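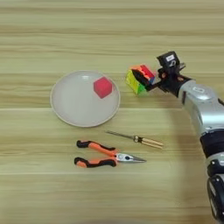 Robot arm on the packing bench – what happens to the rest of us?

We pack hobby and toy kits at Donati, 13 of us, and since March there's been an arm learning to sort the pieces. It can hold a puzzle cube in its gripper, and there's a plain red one on the plate, pliers and a screwdriver lying nearby. I'm fond of my bench (and my benchmates!) and I'd love to hear from anyone who has been through this. Did your job change much?
Nkechi Okonkwo

Answer from Eugénie Roussel
Mine did, yes. I used to pack all shift and now I set out trays, clear jams and check what comes off the end. My wrists are grateful – I do miss the chatting, though, as we're spaced further apart. Ask early who gets trained, and ask whether it comes with a pay grade. Ours took 30 weeks to sort out.

Answer from Lino Bianchini
depends on the firm. join a union

Comments
Concetta Bianchini: Lino is right but he could say it more kindly.
Evaristo Cattaneo: Same at Cloven, we still do all the odd shapes by hand.

This site uses cookies. Accept | Manage settings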